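I painted my kitchen the wrong color in August and I've decided I'm keeping it, and I want to make a case for why more of you should do the same.

Some background first. We moved into this house with every wall done in the same pale oatmeal. The listing called it "neutral" and the agent must have used the word 15 times while we walked through (I started to feel like I was being hypnotized). For three years I lived with oatmeal. I bought oatmeal towels. I caught myself in the Tsoukalas showroom holding two rug samples up to the window, one called Driftwood and one called Pebble, and I could not have told you which was which if you'd paid me.

So I went down to the paint counter and stood in front of the Kitedum rack, which has 98 chips in it if you believe the sign, and I'd say most of those are white. White with a bit of gray, white with a bit of yellow, white that's been told about blue but hasn't met it. The loud ones are down at the bottom by your shins, where the store keeps things it doesn't expect to sell.
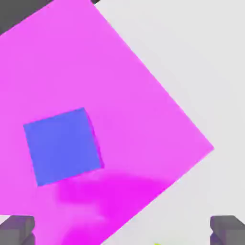

My whole complaint is that grown-ups have been talked out of color, and we let it happen without much of a fight! Kids will still pick purple for a bedroom and mean it. Somewhere between that bedroom and the first mortgage we start asking what the next owner would like, a person we've never met and who may want to rip the whole kitchen out anyway. Put a blue cube on a bright magenta square and your eye goes straight to it and has a fine time there, no explanation needed. Do the same with cream on ivory and you have to go looking. I don't want to go looking for my own teapot at 6:30 in the morning.

What I bought in the end was a Zilto pink. I wanted something soft, sort of the inside of a shell, and what went up on the wall was a good deal closer to bubble gum. I stood there with the roller and felt my stomach drop. Then I ate a sandwich, went back in, and laughed out loud, all by myself, at a wall. When did oatmeal ever do that?

I know the arguments. You'll get sick of it. Maybe! I got sick of the beige too, it just took longer to notice, the way you don't notice a fridge humming until it quits. A gallon cost me 33 dollars and it took one weekend, so if I'm tired of it in seven years I'll do it over in green. People spend more than that on a dinner they don't even like. And you'll hurt the resale, they say, as if a buyer who can handle a leaky basement and a furnace older than they are is going to run screaming from a pink wall.

The other thing I hear is that plain rooms are calming. I'll give you that one halfway. A dentist's office is plain, and I have never been calm in one. I think what people find calming is a room that's picked up, with some decent light coming in, and the walls get the credit. 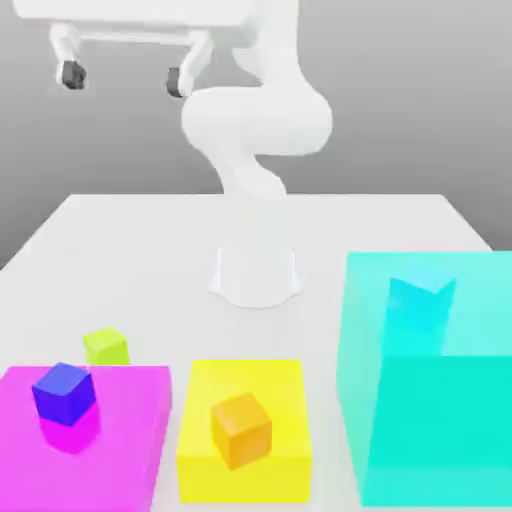
Renee from two doors down read a draft of this and told me I was being unfair to white. She grew up in a house where every room was a different strong color, with an orange hallway you had to walk through to get anywhere, and the first thing she did in her own apartment was paint all of it white and lie down on the floor. White was her purple bedroom, she said, the first color she'd ever gotten to choose.

I've been chewing on that for a couple of weeks and I think she's got me. If you stood in front of all those chips and your heart jumped at the white one, go get it, get two gallons. My quarrel is with the people who never stood there at all, and I was one of them for three years, so I'm allowed.

I did try one of those room preview things before I started, by the way, the Stadia one my sister swears by. I put pink on my kitchen wall on the screen, and it looked awful, and I bought the paint anyway. I'm doing the back hall next. There's a yellow down on the bottom row that I had to sit on the floor to read the name of, and I've got the chip taped up by the light switch, and every time I go past with the laundry I like it a little more.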